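Chapter 9
Can a Machine Do the Chores Yet?

Ramil Villanueva
February 2021

Short answer: some of them. Slowly. With somebody standing by.

Longer answer takes the whole chapter. Start with a job you did this week without thinking. Clearing a bed, say. You picked up what was on it, put each thing where it goes, pulled the sheet flat. A few minutes, maybe less. You were probably on the phone.

Now try writing that down as steps for a machine. First step, "pick up the things." Which things? The blanket is a thing. So is the pillow. Does the sheet count? You know the pillow stays and the book goes, and you never had to be told. The machine has to get that from somewhere.

Floors were the easy win. A floor is flat, the machine stays on it, and most of what it meets can be bumped into or driven around. Dishwashers and washing machines won even earlier, by a different trick: we do the hard part for them. Somebody still sorts the socks. Somebody scrapes the plate, tips the cup so it drains, finds the lid that fell behind the rack. The box does the water.

What is left over is mostly hand work, and hand work at home means soft, mixed, half-hidden stuff. 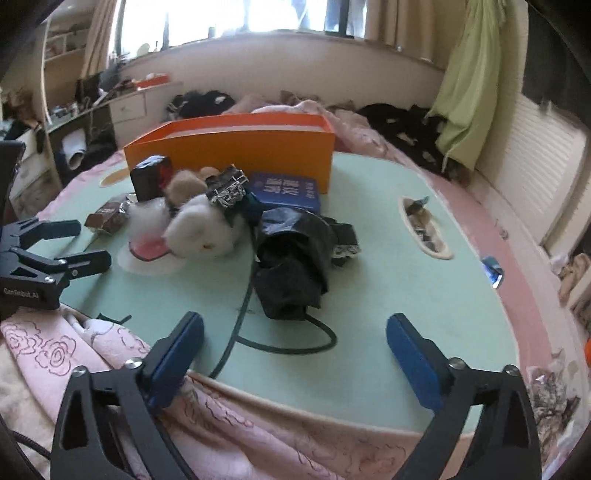
Figure 9.1 Two-finger gripper over a bed with plush toys, a boxy red package, a book, foil and printed packets, and a bunched blanket.

Look at the range of materials on one sheet. A box has edges, and edges are good news: two fingers can close on a pair of flat sides. A plush rabbit has no flat sides at all. Squeeze and it gives, which is fine, it will probably come up anyway, but where its ears end up is anyones guess. A crumpled bag is worse. Its shape changes the moment it's touched, so the plan made a second ago is a plan for a different bag.

Then there is the flat book. Easy for you, a fingernail under the cover and up it comes. Two padded fingers have no fingernail. Slide it to an edge first? Fine, but that is now two jobs, and the second one depends on the first going right.

And the cable. Long, thin, loops over whatever is near. Pull one end and something else may move. Shiny foil gives trouble of its own, to the camera more than the fingers, as glare can hide where a surface is.

Shop floors: different story, partly. At the Rekeren plant we come back to in Section 9.3, a two-finger arm loads the same bracket into the same fixture all shift. The part always arrives the same way up. Hand that arm a bin of mixed brackets and its success rate in the plant's own trial went from 82 parts placed to 29, out of the same number of tries. Nothing about the arm had changed. The bin had.

Clendness, a laundry contractor, got to 80 towels folded in a trial run before a person had to step in. Good number. But towels only, one size, fed singly. Ask about fitted sheets and the people there change the subject.

So keep three questions handy as you read. How much does the item change shape? How much of it is hidden? And what does a mistake cost? A dropped toy costs nothing. A dropped glass, a broom and a bad morning, and the machine can't hold the broom either.

Section 9.1 starts with fingers: how wide they open, what the pads are made of, how hard to sqeeze. Sensing comes after. Bring a sock to class.

Related chapters
Chapter 8: Seeing in Clutter
Case reading: The Javier Kitchen Trials
Lab sheet: Truvholm Grip Test, April revision

Copyright Truvholm Course Books. Contact the editorial desk. Back to top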